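ホーム 会社情報 サービス ニュース 採用 お問い合わせ

ニュースリリース

仕事部屋の「とりあえず椅子の上」を片づける「Jiltham(ジルサム)」、この春から受付を始めます
黒い上着も、ひざ掛けも、半透明の袋も、まずは一度広げるところから

片づけ支援のSkimance(スキマンス)は、オフィスや自宅の仕事部屋にたまった布ものと袋ものを、使う人と一緒に仕分ける訪問プログラム「Jiltham」の受付を開始します。1月に試行を行い、17か所の仕事部屋で合わせて1,133点を仕分けました。思っていた以上に楽しい現場ばかりで、社内でも「早く次に行きたい」という声が続いています。その手応えをそのままに、正式なプログラムとしてお届けできることになりました!

■ 仕事部屋には、しまう場所の決まっていないものが集まる

台所には鍋の場所があり、洗面所にはタオルの場所があります。ところが仕事部屋となると、書類と機材の置き場は決まっていても、着ているものや持ってきたものの置き場が決まっていないことがよくあります。朝に羽織ってきた上着、冷房よけのひざ掛け、クリーニングから戻った服、買い物のついでに持ち込んだ袋。行き先がないので、いちばん近い平らな場所に置かれます。そしてそれは、たいてい椅子です。

Skimanceはこれまで、引っ越し前後の荷ほどきや、衣類の入れ替えをお手伝いしてきました。お客様のお宅にうかがうと、寝室もクローゼットも見違えるように整ったのに、仕事部屋の予備の椅子だけが布の山のまま残っている、ということが何度もありました。「そこは最後でいいです」と言われ、最後になると時間が足りなくなる。スタッフのあいだでは、ずっと気になっていた場所です。

Jilthamはその場所から始めます。椅子の座面と背もたれ、机の下、キャスターのまわり。対象をここまで絞ると、片づけは驚くほど進みます。部屋全体を見渡すと気が重くなる方でも、椅子一脚なら「やってみようかな」と言ってくださるのです。

■ Jilthamの内容

一回の訪問は、担当者2名でうかがいます。初めの打ち合わせはお茶を飲みながらでも立ったままでも構いません。どの椅子を空けたいか、誰が座る椅子なのか、ふだん何が載っているのかをお聞きして、すぐに作業に入ります。椅子一脚にかかる時間は約20分です。

作業の順番は次のとおりです。

1 袋を先に下ろす
袋は布の上にも下にも入り込みます。まず袋だけを床に敷いたシートへ移し、口を開けて中を確かめます。中身の見当がついているものも、一度は開けます。

2 布ものを一枚ずつ広げる
上着、ひざ掛け、カバー類を両手で広げます。袖が裏返っていれば直し、ポケットを確認します。たたむのはまだ後です。

3 戻す場所を決める
「着る」「洗う」「別の部屋へ」「手放す」の札を置き、使う人に選んでいただきます。迷ったものには札を付けず、そのまま保留のかごへ入れます。

4 椅子を拭く
メッシュの座面や背もたれは、やわらかいブラシで目に沿ってほこりを払います。支柱と脚は固く絞った布で拭き、キャスターに糸が絡んでいれば取り除きます。

5 置き場をひとつだけつくる
フックでも棚でもかごでも、次に袋や上着を置く場所をひとつだけ用意します。家具を買い足していただく必要はなく、お手元のものから選びます。

保留のかごには期限を付けていません。試行の前には期限付きの案も検討しましたが、急かされずに決められるほうが、かえって早く中身が減るようでした。これは私たちにとっても新鮮な発見で、正式版でもこのやり方を続けます。

■ 布と袋の仕分けのために、仕分けシート「Wolent」を用意しました

作業で床に敷くのが、当社でつくった仕分けシート「Wolent(ウォレント)」です。広げると四つの区画が線で分かれていて、布ものと袋ものを混ぜずに置けます。色は生成りにしました。黒や紺の服は、暗い床の上だと輪郭がわかりにくく、どこまでが袖でどこからが身頃なのか、たたむ段になって手が止まります。生成りの上なら、黒い服のしわも、折れた縁も、ついていた糸くずもよく見えます。

シートの縫製は、小さな縫製工房Milošević(ミロシェビッチ)にお願いしました。区画の線は印刷ではなく縫い目で入っています。試作のときは線をもっと太くする案もあったのですが、工房から「太い線は、たたんだときにそこから折れ癖がつく」と教えていただき、細い二本線に変更しました。手に持つと軽く、洗って何度でも使えます。訪問先でいちばん褒めていただくのがこのシートで、つくってよかったと心から思っています。

Wolentは現在のところ訪問時にお貸しするもので、単品での販売は行っていません。

■ プログラム責任者 ケビン・ベタンクール(Kevin Betancur)のコメント

「椅子の上のものは、だらしなさの証拠のように言われがちです。でも一枚ずつ広げていくと、ちゃんと理由があるんですよ。夕方に冷えるからひざ掛けがある。返しに行くつもりだったから袋に入っている。話を聞きながら手を動かしていると、その人の一日の動き方が見えてきて、置き場もすんなり決まります。私はこの時間が本当に好きです。

試行では、背もたれに上着を三枚重ねていた方がいらっしゃいました。三枚とも毎週着ているとおっしゃるので、減らすことはせず、入口の横に三つのフックを付けました。椅子は空きましたし、上着も全部残っています。こういう終わり方があってもいいと思うのです」

■ 袋の扱いについて

試行でいちばん質問が多かったのは、服よりも袋でした。半透明の袋は中身がうっすら見えるので、見た気になってそのまま置いてしまいます。色の付いた袋ならなおさらで、何か入っているのはわかるのに、それが何なのかは開けるまでわかりません。

Jilthamでは、袋について三つのことをお願いしています。口を結ばないこと。椅子に載せる前に一度中を見ること。空になった袋は、たたんで一か所に集めること。細かいようですが、結び目をほどく手間がなくなるだけで、袋を開けるのが億劫でなくなります。

集めた袋はシートの隅に平らに重ね、使う人の希望の大きさだけを残します。小さく三角に折る方、くるくる巻く方、箱にふわっと入れておく方、いろいろです。どの方法でも構いませんが、ひと部屋の中ではひとつの方法にそろえていただくと、残りの量がひと目でわかります。

■ 黒くて厚い布のたたみ方

ボリュームのある布は、たたむと山になり、山になると椅子から落ちます。縁にリブの付いた服は、縁から丸めたくなりますが、先に縁を平らに伸ばして、重さを真ん中に集めるように折るのが当社のやり方です。最後に手のひらで空気を押し出すと、棚に立てても倒れにくくなります。

掛けるか、たたむかで迷うときは、次に着る日が近ければ掛けます。しばらく着ないものはたたんで、仕事部屋から出してしまいます。季節が終わった上着が仕事部屋に残っているというのは、試行でもよくお見かけしました。 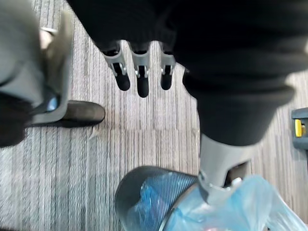 新潟発 ― 2025年2月23日

グレーのメッシュの上に、くしゃっとした水色の半透明の袋。そのそばには、厚みのある黒い布。仕事部屋でJilthamが向き合うのは、こうした素材の組み合わせです。つるりとした袋は滑り、布はひだをつくってかさばります。性質の違うもの同士なので、一緒に抱えて移そうとすると、どちらかが必ず腕からこぼれます。袋を先に、布をあとに。手順の一番目を袋にしたのは、試行に参加したスタッフ全員の意見が一致したところでした。

正式版の立ち上げにあたっては、現場の進め方を監修するソコロ・タマヨ(Socorro Tamayo)が、スタッフ向けの研修を受け持ちます。研修では、たたみ方より先に「聞き方」を練習します。

ソコロ・タマヨのコメント

「『これ、要りますか』とは聞かないようにしています。そう聞かれると、誰でも身構えてしまいますから。『これはいつ着ますか』『この袋はどこへ行く途中ですか』と聞くと、答えが場所になって返ってきます。場所がわかれば、あとは運ぶだけです。

私自身、片づけはあまり得意な子どもではありませんでした。だから、山の前で手が止まる気持ちはよくわかります。まず袋をひとつ下ろして、口を開けてみる。そこまでできたら、その日はもう半分終わったようなものですよと、いつもお伝えしています」

■ こんな部屋におすすめです

・来客用の椅子が、いつの間にか服の置き場になっている事務所
・在宅勤務の机まわりに、買い物袋や紙袋がたまりがちなご家庭
・更衣スペースのない小さな工房や教室
・席替えや模様替えを控え、椅子を動かしたい職場

一脚からお申し込みいただけます。部屋全体の整理をご希望の場合は、初回にJilthamを行い、その後で従来の訪問サービスへ切り替えることもできます。

■ お申し込みと当日の準備

受付は当社の問い合わせ窓口で行います。お申し込みの際に、椅子の数と、おおよその布ものの量をお知らせください。「ひと抱えくらい」「背もたれが見えないくらい」といった表現で十分です。

前もって片づけておいていただく必要はありません。ふだんのままの状態でお待ちください。当日は、床にシートを広げられるだけの場所を空けておいていただけると助かります。貴重品や業務上の書類が椅子の上にある場合は、先にご自身で移してください。

洗濯や修理が必要な布ものは、ご希望があれば別の袋に分けてお渡しします。当社でのお預かりは行っていません。手放すと決めたものの処分は、お住まいの地域の分別に従って、お客様にお願いしています。分け方がわからないときは、担当者が一緒に調べます。

■ 今後の予定

試行で寄せられた声をもとに、机の下と足元だけを対象にした短い版も準備中です。コード、足置き、落ちたまま忘れられた手袋の片方など、こちらもなかなか見どころの多い場所です。また、Miloševićとは、Wolentを椅子の座面ほどに小さくした版の試作を始めています。形になりましたら、改めてお知らせします。

■ Skimanceについて

Skimanceは、衣類と日用品の仕分け、荷ほどき、収納の見直しを手がける会社です。家庭と小規模な職場を中心に訪問しています。

本件に関するお問い合わせ
Skimance 広報担当
取材の際は、仕分け作業の見学も承ります。ご希望の方は、お問い合わせの折にお申し添えください。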